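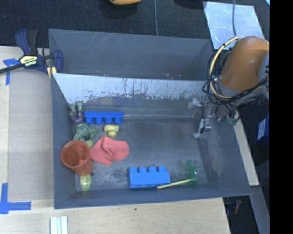 Trenano Opens Toy Sorting Room for Family Donations

Bins of mixed toys can be dropped off from July; sorted sets go to playrooms and waiting areas

ROKITMONT, July – Trenano, the household reuse company, is opening a toy sorting room at its Rokitmont warehouse. Families, schools and child care centers will be able to bring in mixed bins of used toys without sorting them first. The service is free for households.

Most toy donations reach Trenano the way they leave the playroom floor. A single gray bin can hold toy figures, a blue building block, a plastic cup and a piece of cloth, all together. Until now the company asked donors to separate these items at home. Many gave up partway through, and the bins went back into the closet or out with the trash.

Under the new service, called Prokeo, bins are accepted as they are. Staff empty each one on a work table and divide the contents by type. Building blocks go with other blocks of the same size. Figures are checked for broken parts and sharp edges. Cups, plates and other play kitchen pieces are washed and grouped. Cloth items are laundered separately, and anything torn is sent to a textile recycler.

The room has 12 sorting tables and is set up to handle 100 bins a week. Trenano expects a bin to be emptied, cleaned and repacked within 9 working days of drop-off. Small parts that cannot be matched to a set are kept for up to two months in case the rest turns up in a later donation.

"Parents have told us that sorting is the part that stops them," the company said in a statement. "A bin with a bit of everything in it is fine. Please take out food and batteries and bring us the rest."

Sorted toys will be packed into sets and passed on through the Mahmoud Family Center, which runs playrooms and waiting areas at 8 locations in the region. The center will choose sets by age group. Pieces small enough to be a choking risk will be left out of every set meant for children under three.

Donors may leave the bin along with the toys or ask for it back. Returned bins are wiped down and can be picked up at the front desk. Scuffs and scratches are not a problem, and worn bins that still hold their shape will be used for storage in the sorting room. Cracked bins cannot be accepted.

What to bring

Building blocks of any brand, including odd pieces
Plastic and rubber toy figures
Play kitchen items such as cups, plates and pretend food
Doll clothes, blankets and other small cloth items
Divided trays and storage bins in usable condition

What to leave at home

Stuffed animals larger than a shoebox
Electronic toys with a damaged battery cover
Bath toys with mold inside
Paints, slime and modeling clay
Car seats, strollers and cribs

Drop-off is at the side entrance of the Rokitmont warehouse, from 9 a.m. until 4 p.m. on weekdays. Households can bring two bins per visit. Schools and child care centers with larger amounts should book a time through the Prokeo page on the Trenano website, where a printable label for each bin is also available.

About Trenano

Trenano collects, cleans and redistributes used household goods. Its Rokitmont warehouse handles kitchenware, small furniture, linens and toys. The company also runs a repair counter for wooden chairs and tables.

Media contact: Trenano Press Office, Rokitmont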